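By four on a Saturday in October, the kitchen at the Morness grange hall smells like caraway and hot butter, and Dagmar Vondráček is already on her second batch of dough. Supper is at six, and more than 50 neighbors will come (in the rain, too!) for soup, dumplings and whatever fruit is left on the trees.

I drove over from Derano expecting a quick bowl and stayed until they stacked the chairs. The plum dumplings alone are worth the trip – soft, tart, rolled in poppy seeds and gone in minutes. Tatiana Vlček learned them from her aunt and still won't write the recipe down.
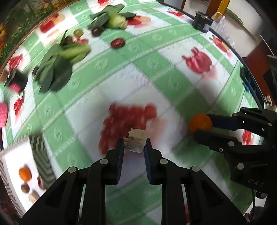

Go hungry, and save room for seconds.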